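Ticket 1013: Episodes saved with no grasp label, kitchen station
Queue: Data collection
Opened by: Halima Odera
Assigned to: Yuk-lan Man
Priority: Medium (was High, then Low, then Medium again)
Status: Pending one more session

Halima Odera, 3/11/24, 9:12 am
Went to pull Friday's pick-and-place set for training and 106 of the episodes have an empty grasp field. The video is there, the joint positions are there, the gripper width is there. The one thing missing is the one thing the policy is supposed to learn. All of them come from the kitchen station. The Lukberg bench is clean.

I have not touched anything. I say this because of last time.

Yuk-lan Man, 9:40 am
Looking. Is it every episode from the kitchen or some of them?

Halima Odera, 9:44 am
Some. Full count for the kitchen on Friday is 1,013, if you include the short ones where the operator changed their mind. So a bit more than a tenth are blank, and they aren't in a row. They're sprinkled through the day like parsley.

Yuk-lan Man, 10:31 am
First guess was the disk filling up. It wasn't. Second guess was the Pumis recorder dropping messages when two arms log at once. I replayed 12 of the blank ones and the message gaps are normal, so that's out too, and I owe Pumis a small apology for what I said about it in the hallway.

What the blank ones have in common so far:
- small object
- object is round, or roundish
- gripper closes, and the width settles later than usual

The labeler decides "grasped" when the width stops changing inside a short window after the close command. If the width is still creeping when the window ends, it should write "unsure." It is writing nothing. I don't know why we taught it to sulk.

Halima Odera, 10:38 am
Can we just fill in the blanks by hand? I can watch 106 clips. I've had worse Mondays.

Yuk-lan Man, 10:52 am
Please don't yet. If you label them by eye and the rest are labeled by width, we'll have two definitions of "grasped" in one set, and the model will learn the difference between you and a threshold. Park them in a folder. Call it something dull.

Halima Odera, 10:55 am
Parked. The folder is called dull.

Yuk-lan Man, 1:20 pm
Found part of it. The Detden update changed the empty value from "unsure" to null, and our exporter drops nulls without a word. So "unsure" was being written in spirit. Patch is on the branch. With the patch, the 106 come back as "unsure," which is correct and also no use to anyone.

The rest of the problem is the window. It was tuned on blocks. Blocks have flat sides and good manners. A piece of fruit can roll a little between the fingers while they close, and the width trace gets a long tail. I want to widen the window, but if I go too far, a slow slip will count as a hold.

Halima Odera, 1:34 pm
Do you want more fruit episodes to tune on? I can run a session this afternoon. Tell me what you need and I'll put it on the sheet, otherwise the operators will do what they think is helpful, and we all remember the tower.

Yuk-lan Man, 1:49 pm
Yes please. For the sheet:
Lift only. No placing.
Hold still for three seconds after the lift before you do anything else.
Leave the background clutter where it is. If every clip has a tidy counter, the policy will expect a tidy counter, and it will never meet one.
Change the start position each time, including the awkward spots near the back.
Keep the drops. Mark them as drops. Do not re-record until it looks nice.
Don't close the blinds. I know the stripes are ugly. I want some of them in the set.

Halima Odera, 1:53 pm
The blinds thing is going to start an argument. Two people have already told me the light "ruins" their episodes.

Yuk-lan Man, 2:01 pm
It ruins them in a way the real world will also ruin them. But fair question. The grasp label doesn't use the camera at all, only the gripper width, so light can't be behind the blanks. If the policy has trouble in the stripes later, that's a different ticket and I'd like it to be assigned to someone else.

Halima Odera, 4:46 pm
Session done. Kitchen station, patched exporter, old window. No blank fields. 11 came out "unsure," and I watched all of them: the fruit is held in every one. So the patch works and the window is too short, as you said. No drops to report, and before you ask, I did not throw any away. Also, the Pelupessy dashboard still shows the whole batch as "complete" in cheerful green, same as it did on Friday with the labels missing. Can that light be made to mean something?

Yuk-lan Man, 5:10 pm
The green means the files exist. It has never meant more than that. I'll add a check that the label field is filled and let it go yellow when it isn't.

Plan from here: widen the window one step, rerun the labeler over today's session and the parked folder, and compare. I still need some honest failures before I trust the new setting, so tomorrow please ask the operators for a few bad grips, off to one side of the fruit and a bit too high. They'll be good at it once they're allowed. Leaving this open until I've seen those, and the dull folder stays parked until then. 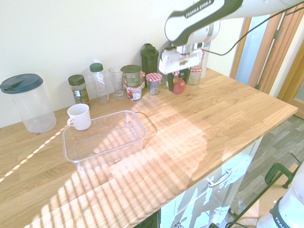
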